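Can a robot do the chores yet? Your questions answered

Readers of the Rostus workshop pages send in much the same questions every month, from people with a sink full of dishes and from people who run a packing bench. The answers were written by Arash Azimi, with notes on shop work from Arash Nouri.
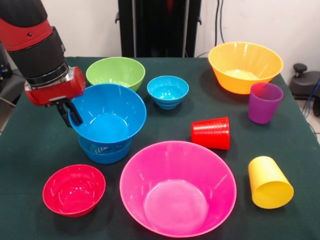 Reading time: 4 minutes

Can a robot tidy up a kitchen table?
Partly. An arm bolted beside one table can pick up plastic bowls and cups and stack or sort them, if it has been taught that job. It can't then turn round and wipe the table, unless somebody has taught it that as well.

Why is stacking bowls hard?
A bowl has a thin rim and nothing else worth holding. The usual way is to put one finger inside and one outside and close on the wall. If the fingers come down a little too far over, they land on the rim and push the bowl away. Bowls also nest, and a pair that has stuck together will often come up as one.

Do the colours matter?
Less than they did. Older systems leaned on bright colours to tell one thing from another. Newer ones cope with white crockery on a white worktop, though clear glass still gives trouble.

What about a cup on its side?
That is a different job from a cup standing up. The arm has to work out which end is open and come at it from another angle.
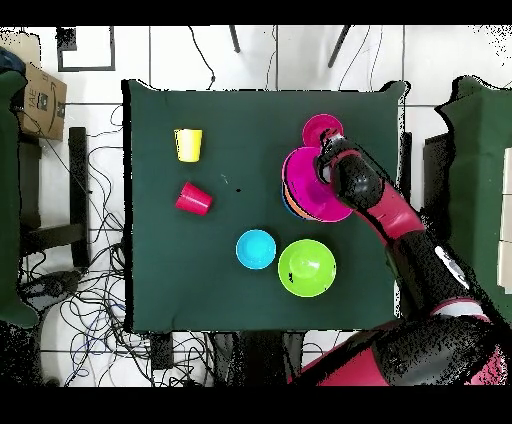 A person does this without looking, by rolling the wrist. Most arms need to plan the whole move first, and if the cup rolls away in the meantime they plan it again.

How often does it go wrong?
It depends who is counting. In our own bench trial in April we ran 506 picks with mixed bowls and cups, and 30 of them needed a hand from one of us. That is fine for a trial. On a packing line it would mean someone standing there all day.

Is it faster than a person?
No. Clearing a small table takes most people well under a minute. Ours took around 4 minutes on a good run. 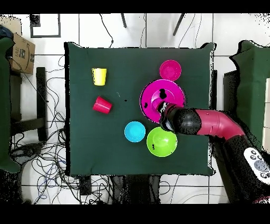 Is shop-floor work any further on?
Yes, where the parts are always the same. Arash Nouri looks after two cells at Angelovski that load trays, and they run through the night with few stops. The parts arrive facing the same way every time - take that away and you are back to the kitchen table.

Could one wash up for me?
Not in any way you would want to pay for. Loading a dishwasher with plastic has been shown many times. Wet china, cutlery and burnt pans are another matter.

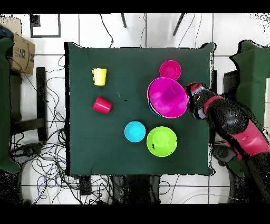

Tilting a large bowl by its rim.

Should I wait before buying one for a small business?
If you do the same lift 1000 times a week, get a quote now. If your work changes daily, wait, and ask any seller to run the trial with your own goods on your own bench. We would say the same of Oner or Rekau arms as of any other make.

Will it be safe near children?
A light arm with a force limit will stop when it meets something. We would still keep children away from it while it is running, and keep the stop button where an adult can reach it.

Contact us | © Rostus | Back to top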